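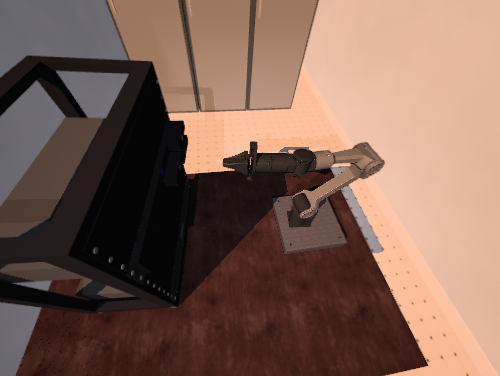
Category: Automation at Work / How-To

How to prepare a server room team for its first robot arm

Home | Guides | Downloads | Ask Us

At Hiruvo we maintain equipment racks for other companies, and in January we began to give the routine module checks to an arm. I write down the steps we followed, so that another team lead can use them.

Step 1. List the tasks by hand first. For two weeks each technician wrote what he or she did at the rack. We had 14 tasks on the list and gave only three to the arm.

Step 2. Choose one person who can stop the arm at any time. With us it is Leokadia Czarnecka, and her name is on the shift plan – not only in the manual.

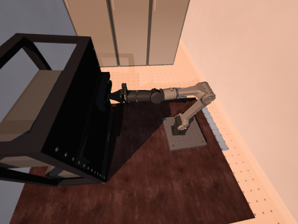

The approach to the module is where your people have most to teach. Experienced technicians know how near they can come to a unit before they touch something wrong. Ask them to watch the simulation together with the programmer. With the gripper tips at the front of the small black unit, as they are here, they should say whether the small green mark beside the tips must stay free. Write down the answer with their name, and change the path before the real run.

Step 3. Plan the free time. The checks took 45 minutes of every shift. We moved this time to training and to repairs which waited too long. Tell people this plan before the arm starts. 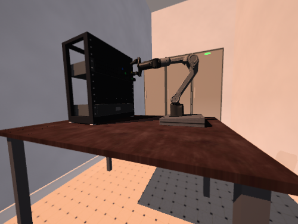

Will technicians forget how to do the checks themselves?

They can, if they never practice. Our rule is that everyone does the full check by hand every 8 weeks and signs the list.

14 comments | 45 shares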